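Reading time: 4 min

The Rukulville Endurance Series and the Question of the Final Round

Last updated: 05/12/2023

The Rukulville Endurance Series completed its season in October, and it is appropriate to set down some remarks on how the title was decided before attention moves to the new calendar. I have followed the series as a private observer for several seasons. The views in this post are my own and do not represent those of any team or of the organizers.

Uzma Farooqui arrived at the final round with a lead of 40 points over Filipa Loureiro. Under the scoring system introduced this season, that margin could still be overturned. A win in the closing race carried double points, and Loureiro had taken the two previous rounds in the Torres entry. Farooqui, driving for Landico, needed only to finish within reach of her rival. Her team nevertheless elected to pursue the race at full pace from the opening lap.

Qualifying gave little indication of what was to follow. Loureiro secured the first position on the grid with a composed lap late in the session, and Farooqui lined up directly behind her. The Plududa cars, which had been competitive on the shorter circuits, were unable to match either of them through the long right-hand corners at the far end of the course. Their drivers reported a lack of rear grip in every session of the weekend.

The race was scheduled for 174 laps. Loureiro held the lead through the first round of pit stops and extended it during the second stint, when traffic among the slower classes worked in her favor. Landico responded by calling Farooqui in early for fuel and fresh tires. At the time I considered this decision premature. A caution period shortly afterward allowed her to rejoin with the leaders, and the remaining stops were taken in a more conventional order. 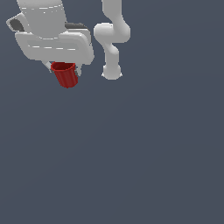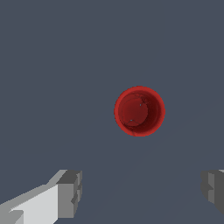
Computer-rendered views, each on a gray background.

The decisive stage came after sunset. Torres chose to leave the same tires on the car for a double stint, a practice that had served the team well in cooler conditions earlier in the year. Loureiro's lap times began to fall away before the midpoint of that stint. Farooqui closed the gap steadily and passed on the inside at the end of the main straight - a clean maneuver, with sufficient room given by both drivers. She remained in front to the finish and took the championship with a season total of 835 points.

Some spectators have since argued that double points should not be offered at a final round. I have sympathy for that position. A season of consistent results ought not to be placed at undue risk by a single mechanical failure, and the teams with smaller budgets are the least able to carry a spare engine to the last event. On the other hand, attendance at Rukulville was visibly stronger than in the previous season, and the organizers are entitled to take that into account. A modest bonus for the final round, in place of a full doubling, would in my view be a reasonable compromise.

Loureiro conducted herself with courtesy in defeat. She went to the Landico garage before the podium ceremony and spoke with the mechanics there at some length. Torres has confirmed that she will return next season with the same race engineer, although the second seat in the car remains open.

The provisional calendar lists the opening round on the shorter circuit, where Plududa has historically been strong. I intend to attend on both days and will publish notes on the practice sessions once the entry list has been confirmed.

This site uses cookies to remember your preferences. By continuing to read, you accept their use.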